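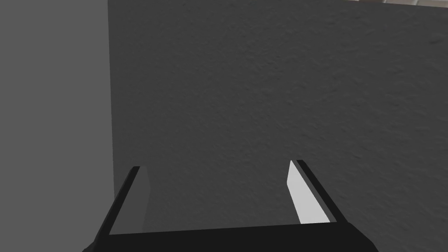

컬로네티(Culonetti)

컬로네티는 카드 게임의 하나. 2인용, 52장 한 벌 사용. 같은 이름의 PC용 퍼즐 어드벤처로 더 알려져 있으며 이 문서는 주로 게임판을 다룬다. 개발은 켈타(Kelta), 배급은 페어웨더(Fairweather).

개요

플레이어는 폐업한 호텔 오스트베르크(Ostberg)에 갇힌 손님이 되어 지배인과 카드를 친다. 판돈은 돈이 아니라 열쇠. 한 판 이길 때마다 방 하나가 열리고, 지면 이미 연 방 하나가 도로 잠긴다. 방은 모두 20개. 마지막 방까지 열면 로비로 나갈 수 있고 거기서 결말이 갈린다.

기획과 각본은 조스파트 무티소, 그래픽은 레헤마 라시디. 음악은 레오노르 엔히케스가 맡았는데 원래는 효과음만 하기로 했다가 나중에 전곡을 썼다고 한다. (출처 필요)

규칙

- 각자 4장씩 받는다. 나머지는 더미.
- 번갈아 한 장씩 내고, 같은 무늬면 높은 쪽이 가져간다. 무늬가 다르면 먼저 낸 쪽이 가져감.
- 가져간 쪽이 다음 패를 먼저 낸다.
- 손패가 떨어지면 다시 4장. 더미가 다 없어질 때까지.
- J는 점수가 없지만 상대가 직전에 가져간 카드를 뺏어올 수 있다. 단 한 판에 한번만.
- 많이 가져간 쪽 승. 동수면 나중에 낸 쪽이 이긴다.

지배인은 후반으로 갈수록 규칙을 하나씩 바꾼다. 예를들어 9번 방부터는 하트가 전부 스페이드 취급. 바뀐 규칙은 대사로만 알려주고 화면에 표시가 안 되므로 대사를 넘기면 그대로 손해를 본다.
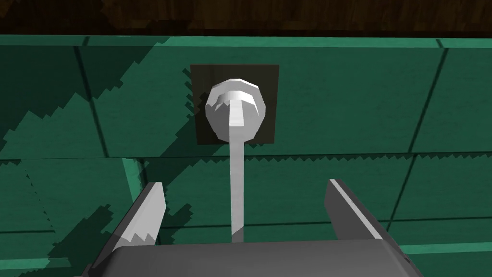 모드

이야기 모드. 기본. 저장 칸 4개. 자동 저장은 방이 열릴 때만 되고 판 도중에는 저장 불가.

자유 대전. 엔딩을 한 번 보면 열린다. 방도 열쇠도 없이 카드만 계속 치는 모드. 시작 칩은 1,000개, 다 잃으면 타이틀로 돌아간다. 상대는 지배인, 벨보이, 요리사 중 선택. 벨보이가 제일 쉽고 요리사는 J를 아끼는 편.

결말

세 가지. 열쇠를 전부 들고 나가면 일반 결말, 하나라도 지배인에게 돌려주면 '체크아웃' 결말. 마지막 판에서 일부러 지면 숨겨진 결말이 나온다. 숨겨진 결말에선 플레이어가 다음 지배인이 되는데, 이후 새 게임을 시작하면 지배인 대사 일부가 달라진다.

평가

카드 규칙이 간단하고 한 판이 짧은 점은 대체로 호평. 방 퍼즐은 말이 많았다. 평론가 아디암보 냔다는 "카드는 계속 치고 싶은데 방에 들어가면 손이 멈춘다"고 썼고, 힌트 기능이 없는것도 지적했다. 이후 5월 패치로 방마다 힌트가 추가되었다. 같은 패치에서 자유 대전의 칩 표시 오류도 수정됨.

한국어판은 번역 오류가 꽤 있다. 특히 규칙이 바뀌는 대사에서 '무늬'와 '숫자'가 뒤바뀐 부분이 있어 12번 방이 한동안 공략 불가로 알려졌었다. 지금은 고쳐졌음.

기타

- 제목은 무티소의 어릴 적 동네 빵집 이름이라고. 게임 내용과는 관계없다.
- 지배인 목소리는 케리 시미유. 벨보이도 같은 사람이다.
- 후속작은 발표된바 없음.

같이 보기

블랙잭
트릭 테이킹 게임
방탈출 게임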